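Project report: getting first-timers through the door at the Estlow

So my project was about why students in Lultberg don't go to classical concerts, and whether a cheap ticket is enough to change that. I picked it partly because I'd lived a ten-minute walk from the Estlow for two years and had never once been inside (a bit embarrassing for someone on a music management course!).

The Estlow seats 950 and runs its main season from September to April. I worked with the Prestura, the chamber orchestra that plays there most often, and they were lovely about it. They let me have 200 seats at student price across four evening concerts, and they let me write the emails, which was braver of them than they knew.

Before any of that I put out a survey. It went to 2,487 students through the union newsletter and I got around 600 replies, far more than I'd planned for, and I spent most of a month reading the comment boxes. I'd expected price to come top. It came third, behind "I wouldn't know when to clap" and "I don't know what any of it is called". Loads of people also thought there was a dress code. There isn't, I went in trainers.

That changed the emails quite a lot. My first draft was all about the composers and read like the back of a CD. The second one said what time the doors open, how long each half lasts, where to leave a wet coat and that the bar does toasties. I also put in three short clips from the programme so people could hear a tune or two beforehand, and that was the bit they wrote back about most.

We filled all the student seats for the last two concerts and came up short on the first two. I can't say for certain that the second email did it, as the later programmes had better-known pieces in them and the weather was kinder as well. If I ran it again I'd keep the programmes as similar as I could, or at least swap the emails round.

The part I enjoyed most was standing in the foyer at the interval with a clipboard. People are very chatty with a drink in their hand, and I got some really useful stuff about the seats, the lighting and how small the print is in the programme notes. My notes from those chats are in appendix B, typed up more or less as I scribbled them.

Thanks to the box office, to everyone at the Prestura, and to the café on Paredes where most of this got written. 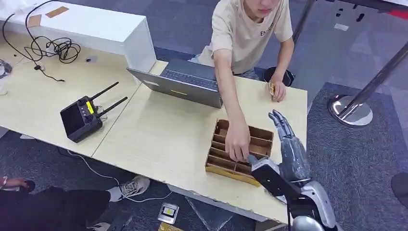 At the table with the cardboard divider tray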